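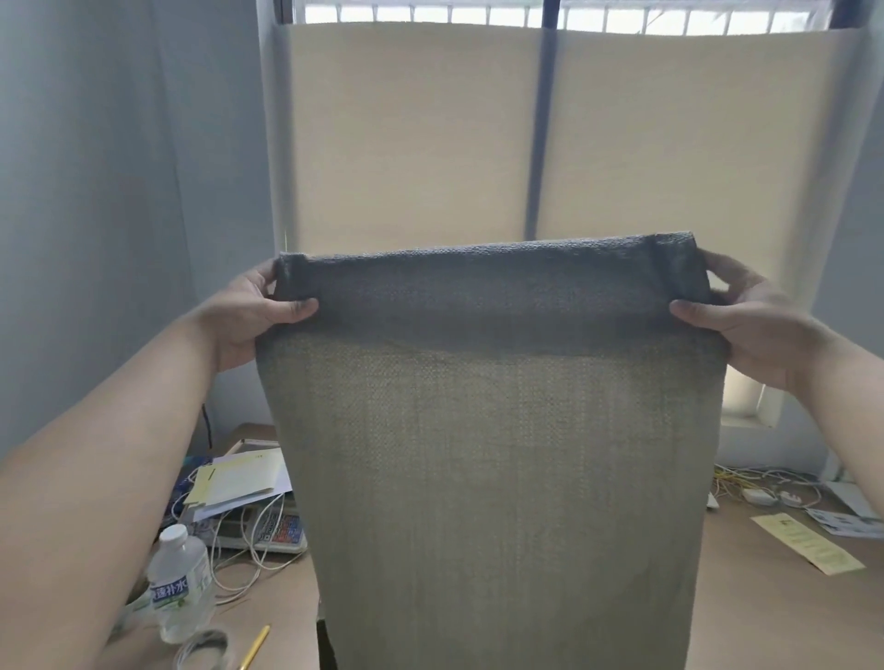 Does a dog bark at a stranger in order to protect its owner? In most cases the bark alone cannot tell us, and the posture of the dog and the place where it stands are better signs.

This point is important for the present section, where we discuss the free-text answers of the owner survey. The survey received 1532 complete answers from dog owners in the towns of Reso and Nunen. The closed questions were treated in the previous section. The last question was open and asked the owner to describe one situation in which the dog had, in the owner's opinion, acted to protect a person.

Many owners wrote only a short sentence, such as "she barked and the man left". We decided to keep these answers, but they were coded with low confidence. Longer answers usually gave the distance to the stranger, the time of day and whether the dog was on a leash. The leash appears to matter. An owner who holds the leash feels the first pull of the dog, and may understand this pull as courage, although the same movement is seen in dogs that are afraid.

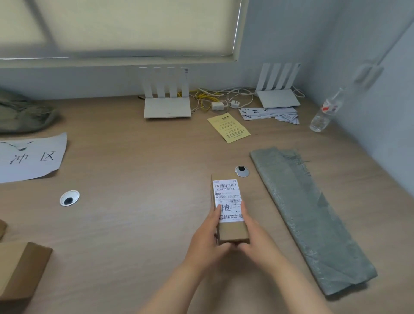
**4.2 Coding of the answers**

Two persons read every answer separately. The coding sheet had 5 classes: barking only, standing between the owner and the stranger, moving toward the stranger, physical contact, and staying near a person who had fallen or was ill. An answer could receive more than one class. When the readers did not agree, Ilídio Henriques read the answer without seeing the earlier codes, and his decision was kept.

The class "standing between" was the most difficult. Owners use this expression also for a dog that simply walked in front of them, as dogs often do on a narrow path. We therefore asked that the text mention a change of position, for example that the dog had been behind or beside the owner before the stranger came near. This rule is strict, and we probably lost some true cases - we preferred this to the opposite error.

Breed was hidden from the readers. During the first trial of the sheet, in January, the breed name was still visible, and the readers noticed that they expected more contact from the large guarding breeds. The answers used in the trial were coded again after the breed was removed.

The texts were stored and sorted in Vidal, and the agreement between readers was calculated in Fulline. Coding one set of answers took around 20 minutes.

**Figure 3.** Small cardboard parcel with a white shipping label, held in two hands above a desk. 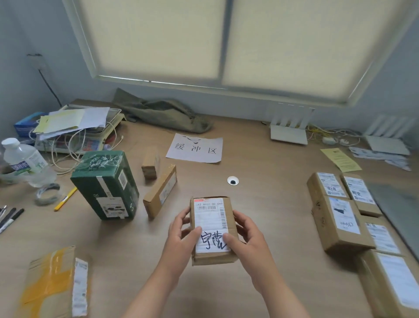 ## 4.3 Limits of the owner reports

An owner who believes that the dog saved him from danger will remember the event differently from a person who only passed by. We have no reports from the strangers in these stories, and in most of them the intention of the stranger remains unknown. A jogger who comes quickly from behind can be described as an attacker, especially in the dark.

The open question also asked for one situation only. Owners of several dogs had to choose, and it is likely that they chose the most dramatic event. For this reason the classes should not be read as a measure of how often such behavior happens in daily life. They show which actions owners are ready to call protection.

A further limit is the wording. The word "protect" was already present in the question, and a more neutral verb could give different answers. We plan to test this with a shorter form sent to new owners in Nunen.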